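## 4.2 Deciding which view to trust

We come now to the part of the Pukeck software that took us longest to get right, and we hope the reader will forgive us for dwelling on it. The planner described in Section 4.1 wants a single answer to a simple question: where is the soft object, and which way is it lying? It gets that answer from two kinds of view, one from the head and one from the wrist, and for long stretches of a handling task the two have very little in common.

The head view is steady and generous. It sees the table, both arms and most of the toy, and its weakness is that the hands get in the way at just the moment when we would most like to know what the fingers are doing. The wrist view is close and quick to change. On a good approach it fills up with plush, and the fur gives the tracker plenty to hold on to. On a poor one it may hold almost nothing of the object at all. Figure 3 is a fair case: the underside of the palm and the fingers take up much of the view, the ceiling lights shine between the fingertips, and the only lavender to be found is a small fuzzy patch in the bottom left corner.

Our first version gave the two views fixed weights, which we chose by hand and were rather fond of. It did well enough on the boxes and tins of the earlier Mosquera study, where a hard edge is a hard edge from any angle, but with soft toys a wrist view like this one could pull the estimate a long way off while reporting that it was perfectly happy. Bright ceiling panels have strong, straight edges, and the tracker liked them very much.

The present version works out a weight for each view at every step, from three things: how much of the view is covered by the object mask, how much is covered by the hand model as projected from the joint angles, and how well the mask agrees with the one carried forward from the step before. When the object share falls below a set limit, the wrist view is dropped from the pose estimate altogether and kept only for judging whether the fingers are open or closed. The whole calculation takes 22 milliseconds — comfortably inside our control period — and we have not needed to make it any cleverer.

**Figure 3.** A wrist view with very little of the object in it. The hand and the ceiling lights supply most of the strong edges. 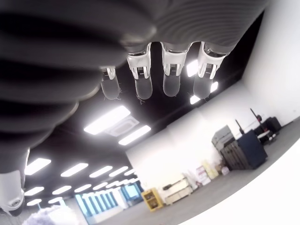
## 4.3 Planning with both hands on the toy

With a usable pose in hand, the planner can choose where each arm should go. We treat the toy as a small set of connected soft parts — head, body, ears, feet — and let each part turn a little against its neighbours. This is a crude picture of a plush animal, and we tried finer ones, including a full mesh borrowed from the Furside simulator. The finer models were lovely to look at and slow to plan with, and they asked for stiffness values that we had no sensible way of measuring for a toy whose stuffing shifts about as it is handled.

Each candidate plan gives one arm the task of steadying and the other the task of moving, and either arm may take either task. For the purple bunny in Figure 4, the planner is working with the toy on its side, one hand over the body and the other arm at the lower edge of the ears. Contact at the ears is scored separately from contact at the body, as the ears fold freely and tell us very little about where the rest of the toy will go. 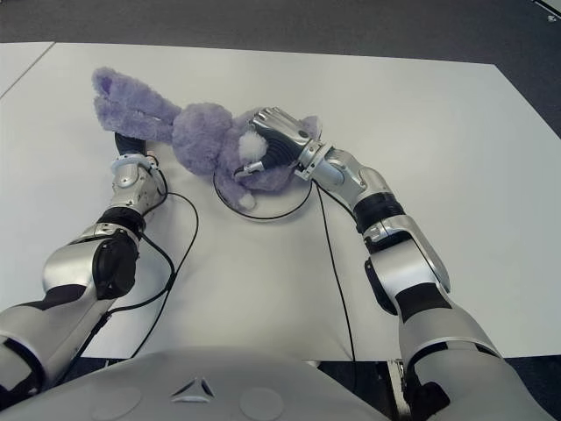 The cost of a plan adds up the expected path length of both wrists, the change in pose of the steadied part, and a penalty for bringing the forearms close together. Marleny Nina suggested adding a further term for the cables, which early plans had treated as though they weren't there, and we are grateful for it. We do not model their shape. The planner simply pays more for sweeping a wrist low across the table, and that has been enough to steer it towards higher paths where one exists.

We searched over 4 grasp pairs at each step and kept the cheapest that passed the joint limit check. In the Burnmont recordings, 1,377 of 1,424 planning calls returned a plan that passed. The calls that did not were mostly ones in which the toy lay close to the torso, leaving both elbows short of room, and here the software asks for a fresh pose estimate and tries again before handing over to the operator. We looked into loosening the joint limits for these cases but decided against it, as the margin was set with the wrist cabling in mind and we would sooner keep it.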